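Manual de puesta en marcha de la célula de vaciado de cajones Briltodach
Sección 3. Normas de trabajo junto al brazo

Lea esta sección antes de dar tensión. Si ya la ha dado, pulse la parada de emergencia y vuelva a esta línea; le esperamos.

3.1 Antes de empezar

1. Compruebe que el cajón está sujeto a la mesa con sargentos. El peso propio del cajón no cuenta como sujeción, por mucho que lo asegure quien lo ha subido.
2. Deje la consola portátil al alcance de la mano y fuera del recorrido del brazo. Las dos condiciones a la vez.
3. Siga con la vista el mazo de cables desde la base hasta la muñeca. Debe formar un bucle holgado al llegar al último eje. Un cable tirante en reposo será un cable cortado en julio.
4. Revise bridas y cintas. La cinta se admite como fijación provisional; en Perkport hubo una provisional que cumplió 187 días y se llevó por delante un conector.
5. Retire anillos, pulseras, cordones y acreditaciones colgantes.

Nota: el suelo también forma parte de la célula. Los cables que crucen la zona de paso deben ir canalizados.

3.2 Carga del cajón

1. Mezcle objetos rígidos, blandos y deformados. Un cajón lleno de cubos idénticos da unos resultados magníficos que no sirven para nada.
2. No introduzca vidrio, aerosoles, baterías sueltas ni envases con líquido.
3. Cambie los alimentos frescos en cada turno. El sistema Kiani no tiene olfato; el resto de la plantilla, sí.
4. Saque las manos del cajón antes de habilitar el movimiento. Parece obvio, y por eso va numerado. 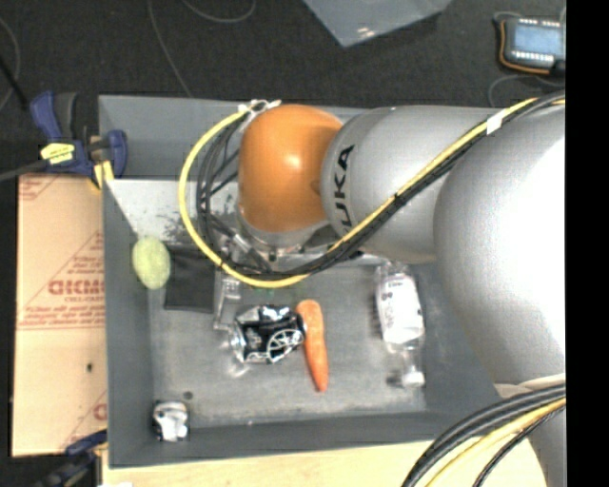

3.3 Primer ciclo

1. Seleccione el modo manual de velocidad reducida. El modo automático queda prohibido hasta completar 3 ciclos seguidos sin contacto con las paredes.
2. Mantenga una distancia de 700 mm respecto al borde del cajón. Asomarse «un segundito» es acortar la distancia.
3. Baje la pinza hasta el punto de aproximación y deténgala. Verifique que el bucle de cables no roza el borde.
4. Ejecute el agarre. Si el objeto resbala, no lo recoloque con la mano mientras haya movimiento habilitado. El robot no se lo va a agradecer.
5. Anote cada contacto con el fondo o las paredes en el registro Zomell, incluidos los que «casi no se han notado».

PRECAUCIÓN: la parada de emergencia no es un botón de pausa. Después de usarla, averigüe la causa y regístrela antes de rearmar.

3.4 Al terminar

1. Lleve el brazo a la posición de reposo y deshabilite los accionamientos.
2. Vacíe el cajón y limpie el fondo.
3. Apriete de nuevo los sargentos. Se aflojan con la vibración y con el optimismo.
4. Firme la hoja de turno. Hacen falta 2 firmas, de personas distintas.

Revisión de esta sección: 25/02/2020. Sustituye a la hoja plastificada de la puerta, que puede retirarse.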